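4 min read
12 shares · 3 comments

How do you store kids' bedding so it doesn't take over the room?

Bit desperate. Small bedroom, bed is right up against the window so no headboard, no drawers under, nothing. My daughter has her cartoon sheets plus the covers that go with them plus blankets, and in winter it's MORE blankets because the window side gets cold. At the moment folded things live on the end of the bed and get kicked off by morning. Folding fitted stuff I'm hopeless at, comes out like a cabbage.

Do people roll or fold? And where does it all go in the daytime if you haven't got a cupboard? Wardrobe is full of coats. I have 15 minutes before school run, not an hour.

Posted by Berrada_flat2

Rungnapa Yensuk

Roll the thin, fold the thick. Been doing it this way since we moved to Ustolthorpe, smaller place than before and the girls share.

Thin cotton things - covers, spare sheet, muslins - lay out flat on the bed, fold in half longways, then half again if wide, then roll tight from the short end. Corner to corner works too if its an odd shape but you get pointy ends. Keep your hands at both ends or it goes like an ice cream cone. Thick blankets don't bother rolling, they spring open. Fold in thirds so the raw edges are inside, then stack, biggest at the bottom.

Our daytime pile stays on the bed, on the side away from where they climb in. Heaviest first, lightest on top. Pillow goes up at the window end and then the middle of the bed is free for sitting and reading.
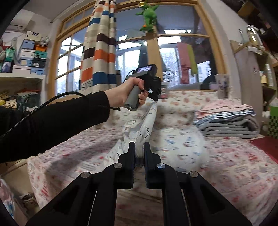 Marisol K. asked me under my last answer whether rolling leaves creases worse than folding, and no, it's less if you smooth as you go, but you do get one line down the middle from the first fold. Never bothered anyone here.

To carry on. The rolls. Don't leave them loose on the bed all day or someone will use them as a sword. I stand them upright in a tall bag, open top, so you can see the pattern ends and grab the right one. Mine is a Brulleo laundry bag with the handles cut off, nothing special, any stiff sided bag would do. Takes 2 full sets.

Bits I learned late:

- Window side gets damp in the cold months. Don't push blankets right against the glass or the wood, leave a hand's width. Wipe the sill in the morning.
- Anything off the airer must be properly dry before rolling. Properly. A folded blanket will forgive you a bit, a roll won't, it goes musty in the middle. If you dry on a balcony like lots of us do, give it another hour indoors.
- Wash the patterned stuff inside out at 40, prints last longer.
- Put the pillowcase inside the roll with its sheet. No more hunting at 9 at night.
- Kids can do the rolling! Mine like it more than folding, they race. Not neat but who cares.

Time wise the whole bed is well inside your 15 mins, once you've done it a few times. First go will be slower, fitted sheet especially. For that one tuck the corners into each other, all four, lay it down, fold the elastic side over so you've got a rectangle, then treat it like the rest. Still looks a bit cabbagy. It's going in a bag.

Hope that helps, sorry for typos, dinner on.

Oddsox71

Vacuum bags. Done.

Tilly at no. 40

Disagree about vacuum bags for stuff you use every day, fine for the summer when the winter blankets go away but you'll be hoovering every night otherwise. And they slide off each other when you stack them.

What I'd say is have less. We had seven blankets for one child, seven! Went down to three. One on, one spare, one in the wash. The rest went to my sister. After that the end of the bed was fine.

If you really can't part with them try an old suitcase under the window or a Jakico box with a lid, the low sort, if there's floor for it. Measure first, I didn't and had to take mine back on the Saturday bus. Lids that clip are better than lids that just sit, childern stand on them.

Also for cold by the window - thick curtain, and shift the pillow to the other end for winter. Free and takes a minute.

3 comments

Berrada_flat2: Thank you all. Did the rolls last night, middle line and all. Daughter has rolled up her dressing gown and a towel as well, so that's a thing now.

pennyw: Does the tall bag not tip over? Mine would

Rungnapa Yensuk: @pennyw only when its nearly empty. Put it in a corner, or a heavy book in the bottom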